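Pre-Session Checklist for Hand-Held Gripper Work in Living Rooms (with my comments)

I keep this one taped inside the lid of the Gadix case, and every August I type it up fresh with whatever I scribbled in the margins over the year. It covers sorting and packing jobs done with the hand-held grippers in ordinary homes. If you're on the bench at Clondwood you want the other list, the one with the fence and the floor tape. Mark each line OK, FIX or N/A, and please write something in the comments even if it's only "fine." A page of bare check marks tells me you filled it in at lunch.

1. BEFORE YOU PICK ANYTHING UP

1.1 Finger pads seated, no lifted corners.
OK. Run your thumbnail along each edge. I had one peeling on the left side on Tuesday and it would have come off in a sock.

1.2 Pivot pins flush on both sides.
OK. Look at them with the jaws open and then again closed. A proud pin snags knitwear like you wouldn't believe.

1.3 Screws at the small joints snug.
FIX, then OK. One needed a quarter turn. Don't crank it! These are little screws, and the Emeck driver is the right size (the one in the kitchen drawer is not).

1.4 Cables clear of the linkages through the full stroke.
OK. Squeeze and release 5 times while watching the cable, not the fingertips. If it drifts toward a joint, re-route it and start over.

1.5 Status light on and steady.
OK.

1.6 Stroke count since last pad change under 2,000.
OK. That's our own house number, so don't go quoting it to anybody as a standard. Pads get slick well before they look worn.

2. THE WORK SURFACE

2.1 Surface steady when pressed at the corners.
OK with a comment. Soft surfaces are allowed on home jobs, but press near each corner of the box and see if it rocks. Mine had a bit of give, so I moved the box in from the edge and tried again.

2.2 Cover cloth pulled out, no folds high enough to catch a fingertip.
FIX. I always lose this one. I smooth it, I turn around, and there's a crease again. Small wrinkles are fine by me. A fold you can pinch is a fold the gripper can pinch, and then the whole cloth comes along with everything on it.

2.3 Box open all the way, rim free of sharp bits.
OK. Run a finger around the inside of the rim too.

2.4 Nothing breakable in the box or within arm's reach.
OK. Soft goods and small packets only for this list. Glass goes under the Yurchenko sheet, and so does anything with a blade.

3. PEOPLE

3.1 One person calls the start, out loud.
OK. I know it feels silly when there are only two of you in a living room. Do it anyway.

3.2 Two grippers never in the box at the same time.
OK. If you both have one in hand, the second person waits outside the rim until the first is clear. This is the rule I'm fussiest about, because linkages have outer elbows that stick out farther than you think and your attention is on the tips.

3.3 Free hand stays out from between the fingers.
OK. No "just straightening it a little." Set the gripper down first.

3.4 Sleeves, hair, bracelets, lanyards.
OK. Push the sleeves up past the wrist.

3.5 Break every 30 minutes.
FIX. I ran over, and my thumb let me know that evening. Set a timer, I mean it.

4. HANDLING

4.1 Both pads on the item before you lift.
OK. With bunched cloth it's easy to get one pad and a fistful of air.

4.2 Lift straight up, clear the rim, then move sideways.
OK. Dragging over the rim is how things get pulled out behind the one you wanted.

4.3 Stop after 3 drops of the same item.
N/A. Didn't come up. If it does, check the pads again before blaming the sock.

4.4 Slow down over the box.
OK, mostly. I still swing too fast when I'm on a roll, and I'm working on it.
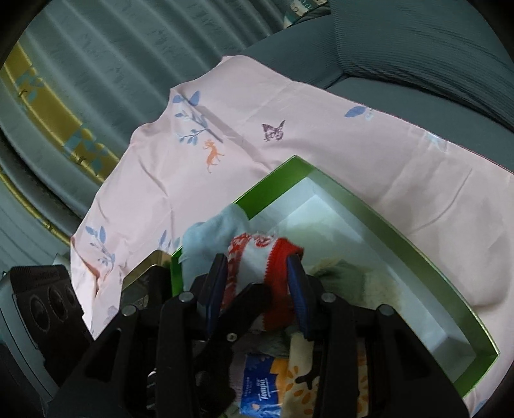
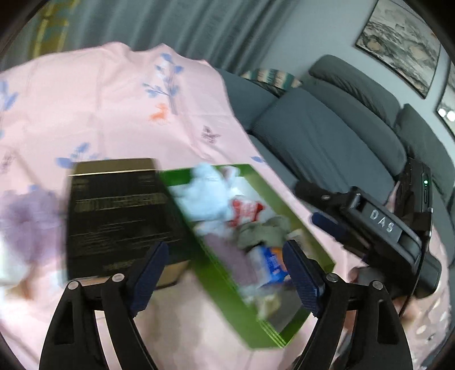

Sections 3 and 4, green box and soft goods. First picture: both pads on the knit (4.1). Second picture: two grippers out, jaws open on the near one.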